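Apartment 18, second floor, Flanstead Street. Carmela had the key on a shoelace around her neck and the taxi waiting downstairs, meter going.

"Ten minutes," the driver said. Fine. Ten minutes for a whole brother.

Kitchen first. Nothing worth taking. A mug, a drawer of takeout menus, the Griletti coffee pot he swore was better than hers. She took the pot. It wasn't better.

Bedroom. Bed stripped already, Mrs. Tremblay from across the hall must have done that. Darlene Tremblay, who called on the phone and said come get his things hon, they want the place by noon. Who didn't say anything else, and didn't need to.

The wardrobe stuck, then gave. Smell of him – soap, cedar, cigarettes he'd quit in July. Quit again, she meant. She stood there like an idiot. Then she got her hands in.

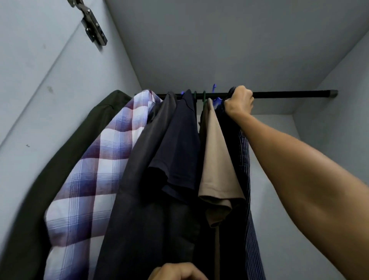

The plaid one he wore to Daiane's wedding, with a tie, God help us. Purple plaid and a tie. Daiane laughed so hard she had to sit down in the church. The pinstripe was the serious shirt. Court, the bank, the interview at Andrade that he never told anyone how it went.

She went through the pockets becuase that's what you do. The dark jacket: a bus ticket to Dindton, two of them. Two. Who was the other one for?

Horn from the street.

She left the hangers in. Quicker. Folded the whole lot over her arm, plaid on top, sleeves dragging, and it was heavier than she expected, like carrying a kid who's fallen asleep in the car. Coffee pot under the elbow. Tickets in her teeth.

Mrs. Tremblay's door opened a crack.

"Did he say where he was going?" Carmela said, around the tickets. It came out mush.

"He said he'd send for teh coats," said Mrs. Tremblay. "When it got cold."

The horn again. Carmela sat down on the top stair with all of it in her lap and let the meter run.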